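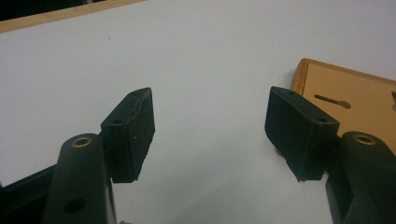 The Great Pad Showdown, Part Two

Posted 25 July 2022

When I left you last time, the silicone fingertips had lost a fight with a shampoo bottle and I was sulking. I have since stopped sulking and bought more fingertips, a cycle my bank is now familiar with.

Quick recap for anyone who skipped part one, and I don't blame you. I have two hand-held grippers on the bench. The Lambrakis is the expensive one, with a trigger like a cordless drill and a manual translated by someone in a hurry. The Prurkari is the dark green one, with chunky molded arms and black pads that screw on from the top. You squeeze, it squeezes, the camera records the whole sorry business, and later an arm tries to copy what you did.

The Prurkari pads have a matte, fuzzy look, like something that ought to be under a chair leg. They also collect specks. I wipe them before every session and they are speckled again by the time I've found my glasses. The bottom edges are a bit ragged too, and I was all set to write the company a stiff letter until I saw how well they hold.

I gave each gripper 60 picks on the same white table with the same pile of household junk. The Prurkari got 81 percent of them. The Lambrakis also got 81 percent, after which I checked my spreadsheet for an hour, hoping to find that I'd pasted one column over the other. I hadn't. Weeks of strong opinions, and I have a tie.

The misses were different, at least. The Lambrakis drops smooth things: the glass jar, the pill bottle, my good pen. The Prurkari hangs on to those like a toddler and then fumbles anything thin and flat. Playing cards are hopeless. A credit card took 3 tries and most of my patience, and I'm not sure the credit card will ever work in a store again.

Comfort goes to the Lambrakis by a mile. After an hour with the Prurkari my thumb files a complaint. Changing pads goes the other way, with two screws per pad and you're done, whereas the Lambrakis wants a special wrench that I have already lost and replaced and lost.

A reader in the comments asked about the Wollwood pads, which are supposed to fit both. They're on order. The tracking page says they've been in Londen for nine days, so I wouldn't hold your breath. If they show up before October I'll run the same pile again, minus the good pen, which rolled under the radiator and lives there now.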